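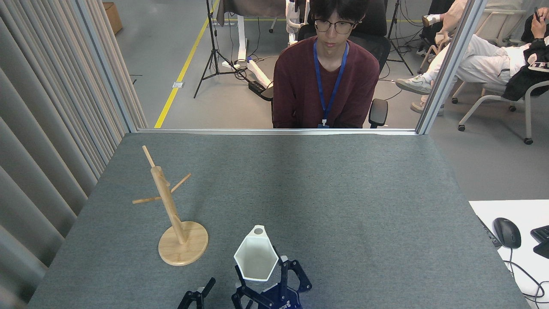 Teresa Antunes says I should stop tuning the grip force and fix the shoulder first, and that a cup held well in the wrong place is still in the wrong place. I had written half a page yesterday arguing the opposite. I have crossed it out. She is right about the shoulder on the left arm, it droops, and everything I have been blaming on the fingers could be coming from there.

Oct 31, 2023. At the workshop in Janstead from mid-morning until the lights went over to half. Cups and the mug tree again. The job is the same as it has been for weeks: pick up the white six-sided cup, carry it to the tree, put it on a peg, let go. The left gripper is meant to steady the post while the right one does the hanging. For now I leave the left one open and keep it out of the way, so that I am only looking for one fault at a time.

The faceted cup is harder than the round ones. If the fingers close on two flats it sits square and I can do what I like with it. If they close on a corner it turns a little as it lifts, and then the handle is no longer where the program thinks it is. I tried slowing the close to half speed. Better, but it makes the whole run feel like waiting for a kettle. I tried coming in from lower down and that helped more. I will keep the low approach and put the speed back up.

The run counter stood at 3,409 when I switched on. I would like to think the first 1,000 taught me something, but most of them were with the old fingers and I have thrown the logs away. The ones that matter start after I changed the finger pads in February. Of those I have 163 marked as clean, meaning it went on the peg first time and I did not touch anything. I am strict about the second part. Ayantu Mamo marks hers clean if she only nudged the tree, and we have agreed not to compare.

Checked the shoulder after lunch. Took the cover off, put a spirit level on the upper link and sent it to its home position. Out by 2 degrees. Did it again with the arm stretched and it was worse. The belt has slack in it that I can feel with a thumb. There is one adjusting screw I can reach and one I can't without taking the arm off its plate, so of course it is the second one that wants turning. Rang Vandenberghe for a new belt while I was at it. They have the width but not the length, and the man offered me two short ones, which I did not follow at all.

The Drotorero board behaved itself. No dropouts since I moved its power lead away from the motor leads. I should have done that in the first place. I have taped a note inside the lid so I don't put it back the old way next time everything is in bits.

Ayantu wants to call the whole thing Restodness and has already put the name on the shared folder. I don't mind it. It was called "arms" before.

Felt is still the right choice for the top. Bare board let the mug tree creep whenever the cup knocked a peg, and with the felt down the base mostly stays where I set it. It is getting scuffed and I'll have to turn it over at some point. Tried a strip of rubber under the base as well and took it off again, as it made the tree lean.

Tomorrow: left arm off the plate, both screws, belt tight, cover back on. Check home position before doing anything else. Then run the low approach on the lowest peg only, and leave the top one until that is boring. Bring the long hex key from home, and the flask.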